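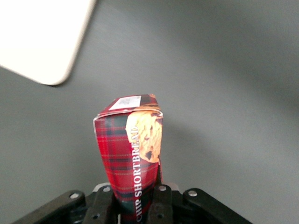
Today I clean the snack shelf in our kitchen. It is a small shelf over the kettle and I have avoided it since we moved to Lomholm. I will write here how it goes, so that I cannot stop in the middle.

1/ First rule: everything comes out. Crackers, tea, the rice cakes that my family eats only when there is nothing else. I put it all on the table in the order I find it, and I don't decide anything yet. If I start to decide while I take things out, I will read every package for an hour.

2/ The cookies are the biggest group. I did not know that we are a cookie family. In my country we ate cake on the weekend and bread the other days, and cookies were for visits. Now I have a full corner of the table only for cookies.

3/ My favorite is the chocolate chip shortbread in the red tartan box. I like this box very much. The red looks warm in a dark cupboard, and I always find it first, also when I am looking for salt.

4/ A word question for the people who grew up with English. Why is it "short"? The cookie is not short. I looked it up once and it said that "short" is an old word for crumbly, because of the butter. So a shortbread is a crumbly bread which is not a bread. I accept it.

5/ The corner of a cardboard box gets bent very easily on our shelf. The reason is that we push the tall things in behind the kettle and then we push again. I decided today that tall boxes will lie on their side with the name to the front. Then I can read it without turning my head, if the name is printed along the side.

6/ I measured the shelf. Between the two boards there are 292 millimeters, and it is 8 inches deep. Yes, I mix the systems. My tape has both and I read the side which is closer to me.

7/ Break for tea. I opened nothing new, I promised myself. I ate the last rice cake, so now there is one package less to put back.

8/ Somebody asked under the last post if I put cookies in jars. I tried this. I bought 4 glass jars from the Hegde shop near the station, and they are beautiful, but in a jar I forget what the cookie is and when it must be eaten. Also my children can see through glass. The jars have lentils and beans now, and the children have no interest in them.

9/ What I do with open packages: I fold the inner bag two times, put a clothespin on it, and slide it back in its own box. I write the day of opening on the top with a pencil. A pen is also fine, but the pencil hangs there on a string and the pen is always in another room.

10/ I found 13 tea bags without any box. They have no paper tag, only the string. They smell a little of mint and a little of cupboard. I will drink them one by one and see.

11/ Now the shelf is washed with warm water and a drop of dish soap. I leave it open to dry. My mother put paper on all her shelves, with a small cut pattern on the front edge, and I thought it was old-fashioned. Today I look at the rings from the honey jar and I think she was right - I will buy paper.

12/ Going back in, from left to right: tea, crackers, cookies, and then the things for baking. Nuts go to the refrigerator. Chocolate goes on the top board, where it was before, but behind the oats.

13/ One bag goes to the food table at the Stumau community room. Only closed packages with a good date. It is two packs of crackers, a cocoa and a muesli which we bought by mistake because the bag looked like our usual one. If you live close, the table is next to the coat hooks and you can take without asking.

14/ The shortbread stays with us. My sister-in-law comes from Cosasholm next week and she drinks her tea with a cookie on the saucer, always on the left side. For her I keep a closed box. For us there will be something else, maybe the plain ones.

15/ Finished. It took the whole morning with the tea break. There is free space on the right side, wide enough for my hand, and I have asked everybody in this house to leave it free. Tomorrow the drawer with the lids, if I have courage.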